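Flakoraについて

Flakoraは、布製品を双腕マニピュレータで扱う手法を研究する会社である。拠点はGinanoにあり、衣類をハンガーに掛ける、ハンガーから外す、容器に移す、という一連の作業を主な対象としている。製品の販売は行っていない。収入の大半は受託研究と評価業務によるもので、残りは手法の使用許諾による。

以下では、当社の中心的な研究であるPrastnessと、その評価に用いる実験機Zuluについて説明する。

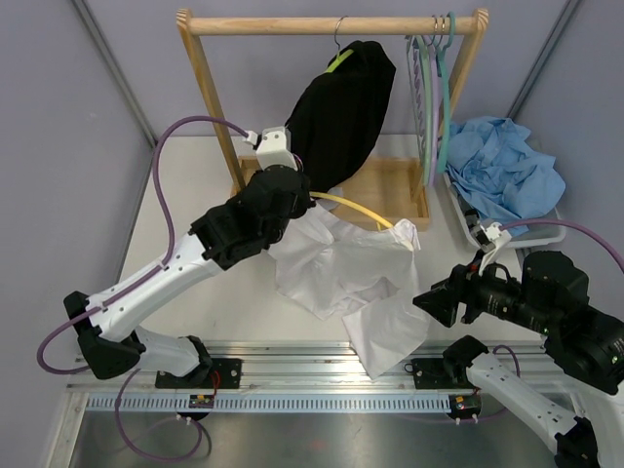
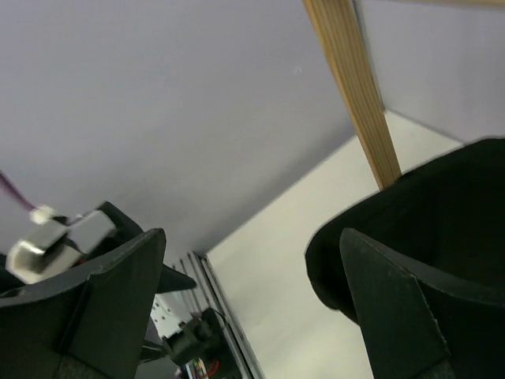 ロザリオ・ノゲイラによると、布の操作で先に決めておくべきなのは掴む位置よりも「掴み直してよい条件」であり、それが曖昧なまま学習データを増やしても、方策は迷う回数が増えるだけだという。Prastnessの設計はほぼこの考えに沿っている。

研究の対象

剛体の把持では、対象の位置と姿勢が分かれば把持点の候補を列挙できる。衣類ではこの前提が成り立たない。同じシャツでも、台に落ちた状態、容器に押し込まれた状態、ハンガーに片側だけ掛かった状態では見え方がまったく異なり、襟や肩線が外から確認できないことも多い。さらに、掴んで持ち上げる動作自体が形状を変えるため、動作前に立てた計画は動作の途中で古くなる。

当社が扱うのは次の範囲である。

・水平な棒に掛かったハンガーへの衣類の装着
・ハンガーに掛かった衣類の取り外し
・台上に置かれた衣類の持ち上げと、襟元または肩部の探索
・容器からの単品の取り出し

折り畳み、アイロン、縫製、衣類の分別は対象外としている。問い合わせが多いため明記しておく。折り畳みについては先行する研究が多く、当社の方式が有利になる理由が今のところ見当たらない。

手法の概要

Prastnessは、模倣学習で得た動作方策と、把持状態の推定器とを組み合わせた手法である。方策は固定カメラと手首カメラの画像、および両腕の関節角を入力とし、短い区間の目標関節角をまとめて出力する。推定器は手首カメラの画像とグリッパの開度だけを入力とし、現在の把持が次の工程に使えるかどうかを判定する。

推定器の出力は、継続、掴み直し、中断のいずれかになる。継続であれば方策の出力をそのまま実行する。掴み直しであれば、方策の出力を破棄し、グリッパを開いて定められた距離だけ後退したのち、画像を取り直す。中断は、両腕の間で布が張っている、または布が棒やハンガーに引っ掛かっていると推定された場合に選ばれ、両腕とも停止する。

この構成の要点は、掴み直しの判断を方策から切り離したことにある。初期の版では、掴み直しも模倣学習の対象に含めていた。操作者が掴み直した場面を含む教示データを与えれば、方策も同じ場面で掴み直すと想定したためである。結果として得られた方策は、掴み直しが不要な場面でもグリッパを開いた。教示データの中で「開く」動作の直前の画像と、正しく把持できている画像との差が小さく、方策がその区別を学習できなかったことが原因と見ている。

推定器を分離した版では、この種の不要な開放は目に見えて減った。一方で、判定を待つ時間が加わるため、一回の作業時間は長くなった。速度を優先する用途には、現在のPrastnessは向かない。

推定器の学習

推定器の学習には、操作者が付けたラベルと、後続の結果から自動で付けたラベルの両方を使う。操作者のラベルは遠隔操作中に足元のスイッチで入力する。両手が操作に使われているため、口頭での記録も試したが、時刻のずれが大きく使用をやめた。

自動ラベルは、持ち上げ動作の終了時点でグリッパの開度が閉じきっているかどうかを基準とする。布が抜け落ちていれば指は閉じきり、布が残っていればわずかに開いた状態で止まる。ただし薄手の布ではこの差が計測誤差に埋もれる。裏地用の薄い生地や、目の粗い夏物の編地については自動ラベルを使わず、操作者のラベルのみを採用している。

二種類のラベルが食い違った場合の扱いは何度か変更した。現行版では、食い違った区間を学習から除外し、評価用に別途保存している。除外した区間を見返すと、布の端を一層だけ掴むべきところで前後の身頃をまとめて掴んでいる例が多い。持ち上げには成功するのでグリッパの開度では検出できず、ハンガーを通す段になって初めて問題が表れる。

実験機Zulu

Zuluは、作業台の手前に置いたアルミ製のレールに二本の腕を取り付けた実験機である。腕の間隔はレール上で変更できる。作業台の天板は白、周囲の壁は明るい灰色系で統一し、背景の変化が結果に影響しないようにしている。この条件は実環境より明らかに易しい。背景を変えた場合の結果は後述する。

天板の上には木製の小型ラックを置き、棒にハンガーを掛ける。ハンガーは形状と色の異なるものを混在させている。衣類は作業台、容器、ハンガーのいずれかに初期配置され、配置の手順は文書で定めている。

カメラは、作業空間全体を見る固定カメラと、グリッパ付近に取り付けた手首カメラを併用する。固定カメラだけでは、腕や衣類自体が把持点を隠す区間が長い。手首カメラだけでは、ハンガーの向きと棒との関係が視野から外れる。それぞれを単独で使った比較も行ったが、いずれも併用より劣った。差が最も大きかったのはハンガーのフックを棒に戻す工程である。

手首カメラの画像には、自機の指が常に大きく映り込む。当初はこの領域を塗りつぶしてから入力していた。現在は塗りつぶさずに与えている。指の先端と布の縁の位置関係が推定器にとって有効な手掛かりになっていたためで、塗りつぶした場合には判定の誤りが増えた。ただし、指を別形状のものに交換すると推定器を学習し直す必要が生じる。指先の摩耗による影響は現時点では確認していない。

配線の取り回しについても触れておく。手首から伸びるケーブルは、腕の可動範囲を妨げないよう余長を取って渡している。余長が不足すると手首の姿勢が制限され、過剰であると布と接触する。現在の長さは試行で決めたもので、計算による根拠はない。

教示データ

現行版の学習に用いた教示データは3694件である。一件は、初期配置から作業の完了または打ち切りまでの連続した記録を指す。一件の上限は90秒とし、上限に達したものは未完了として残している。未完了の記録も推定器の学習には使うが、方策の学習には使わない。

収集にあたって定めた規則は次のとおりである。

・初期配置は操作者と別の者が行う
・同じ衣類を連続して使わない
・操作者は、失敗した把持をその場で修正してよい
・修正した記録には、修正の開始時点でラベルを付ける
・衣類が天板の外に落ちた場合は打ち切る
・機器の異常で停止した記録は破棄せず、別に分類する

規則の最初の項目は、途中から加えた。操作者が自分で衣類を置くと、無意識に掴みやすい置き方になる傾向があった。規則を加える前後のデータを分けて学習すると、前半のデータのみで学習した方策は、第三者が置いた衣類に対する成績が大きく下がる。前半のデータは現在も学習に含めているが、重みを下げている。

操作者による違いも無視できない。アンガス・マッキノンの記録では襟を先に探す手順が多く、マファルダ・フォンセカの記録では肩の縫い目をたどる手順が多い。両者を混ぜて学習した方策は、どちらの手順を取るかが初期画像のわずかな差で切り替わり、まれに途中で切り替わる。途中の切り替わりは失敗に直結しやすい。操作者の識別情報を入力に加える方法で切り替わりは減ったが、実行時にどの操作者の様式を指定するかという問題が残る。現在は固定で指定している。

結果の要約

評価は、学習に使っていない衣類と、学習に使った衣類の別配置とに分けて行う。ここでは傾向のみを記す。数値は報告書に条件とともに記載しており、条件を省いた成功率だけを本頁に載せることは控えている。

装着作業では、推定器を用いた版が用いない版を上回った。差の大部分は、最初の把持に失敗した後の回復によるものである。最初の把持そのものの成績は両者でほとんど変わらない。

取り外し作業では、推定器の効果は小さかった。ハンガーに掛かった衣類は形状がある程度拘束されており、最初の把持がもともと安定していることによると考えている。

容器からの取り出しでは、推定器が誤って継続と判定する例が目立った。複数の衣類が重なった状態で二着を同時に掴んでも、手首カメラからは区別がつかないことが多い。持ち上げた後に固定カメラで確認する処理を加えた版を試験している。

黒色の衣類については、別に記録を取っている。表面の陰影が乏しく、皺と縁の区別が画像から得にくい。露出を上げると白い天板と壁が飽和し、今度は布の輪郭の外側が失われる。露出を切り替えて二枚を取得する方法は有効だったが、取得の間に布が揺れると対応が崩れる。現行版では単一の露出を用い、黒色の衣類での成績低下を受け入れている。

背景を変えた場合の結果は良くない。天板に木目の布を敷いた条件では、装着作業の成績が明確に低下した。方策よりも推定器の低下が先に現れる。学習画像の背景を合成で置き換える対策を試したが、効果は限定的だった。布の縁の切り抜きが粗く、推定器が切り抜きの跡を手掛かりにしてしまった疑いがある。

うまくいかなかった方法

受託研究の打ち合わせで同じ提案を受けることが多いため、試して採用しなかったものを挙げる。

布の三次元形状を復元してから把持点を計画する方法。静止した布であれば復元は可能だが、持ち上げの途中で更新が追いつかない。自己遮蔽の大きい状態では復元結果が不安定で、計画された把持点が布の裏側に出ることがあった。

シミュレーションのみでの学習。布の厚みと曲げ剛性を調整しても、指先と布の摩擦が実機と合わなかった。特に、指で布の縁をすくう動作がシミュレーションでは過度に成功する。現在は、腕同士の干渉確認にのみシミュレーションを使っている。

指先への触覚センサの追加。信号は有用であったが、指の厚みが増し、天板に平らに置かれた布の縁をすくえなくなった。薄型のものについては検討を継続している。

両腕の方策を別々に学習する方法。片腕がハンガーを保持し、もう片腕が布を通す工程で、両者の時間がずれた。同期信号を入れれば改善するが、信号を出す条件を人手で書く必要があり、衣類の種類ごとに条件が増えた。

沿革

当社は、繊維製品の検査装置を開発していた者が集まって設立した。当初の業務は縫製後の検品に用いる画像処理で、衣類を平らに広げた状態で装置に入れることが前提だった。広げる工程を人手に頼っていたことから、その自動化の検討が始まり、現在の研究につながっている。検品用の画像処理は既存の契約分の保守のみを続けている。

Prastnessの最初の版は片腕で構成した。棒に掛けたハンガーを治具で固定し、片腕で布を通すもので、治具の調整に要する時間が作業時間を上回った。双腕への移行に伴ってZuluを製作し、レール、ラック、カメラの配置を数度にわたって変更した後、現在の形になった。配置を変更するたびにそれ以前の教示データとの互換性が問題となり、固定カメラの位置を変えた際には、旧データの画像側を幾何補正して再利用した。補正で埋められない領域が周縁に残るため、旧データの使用は次の7月の改版で終了する予定である。

担当

研究統括 ロザリオ・ノゲイラ
推定器および学習基盤 ルルデス・エンリケス
機構および配線 アンガス・マッキノン
教示データの収集と管理 マファルダ・フォンセカ
評価および報告書 テレザ・レイタン

評価担当は、方策と推定器の開発に関与しない。評価用の衣類は評価担当が選定し、開発側には評価の終了後に開示する。評価結果に開発側が異議を申し立てる場合は、記録の再生をもとに書面で行う。申し立てにより判定が変わった試行は、報告書に変更前後の判定を併記する。

成否の判定基準

装着作業の成功は、ハンガーの両肩が衣類の内側にあり、フックが棒に掛かり、両グリッパが布から離れている状態とする。左右の肩の高さのずれは問わない。襟の折れも問わない。委託元によってはより厳しい基準を求められることがあり、その場合は両方の基準で集計する。

取り外し作業の成功は、衣類が指定の領域に置かれ、ハンガーが棒に残っている状態とする。ハンガーごと外れて布と一緒に移動した場合は失敗である。隣のハンガーを動かしただけの場合は成功とするが、落下させた場合は失敗とする。

人が介入した試行は、介入の理由にかかわらず失敗に数える。

受託研究について

受託は、評価のみ、学習を含む評価、手法の移植、の各形態で受け付けている。評価のみの場合、対象の衣類を当社に送付していただき、Zulu上での結果を報告する。移植の場合、委託元の腕とカメラの構成で教示データを新たに収集する必要がある。当社のデータで学習した方策を異なる腕にそのまま載せても動作しない。

衣類は同一型番のものを複数お送りいただきたい。試験の過程で伸びや毛羽が生じ、返却時に元の状態を保証できない。洗濯の有無、乾燥方法、柔軟剤の使用は摩擦に影響するため、送付前の処理を記録した用紙を同封していただいている。用紙の書式は請求に応じて送付する。

教示データの一部は、研究目的に限り提供している。提供するのは画像、関節角、グリッパ開度、ラベルで、委託元の衣類を用いた記録は含まない。ラベルが食い違った区間も別ファイルとして含めている。利用にあたっては申請書の提出が必要で、再配布は認めていない。

見学は評価の実施期間を避けて受け付けている。照明条件を一定に保つため、評価中の実験室への立ち入りは担当者に限っている。

本頁の更新:2021年1月8日
変更点:担当の表を更新。指先の触覚センサに関する記述を追加。データ提供の条件を修正。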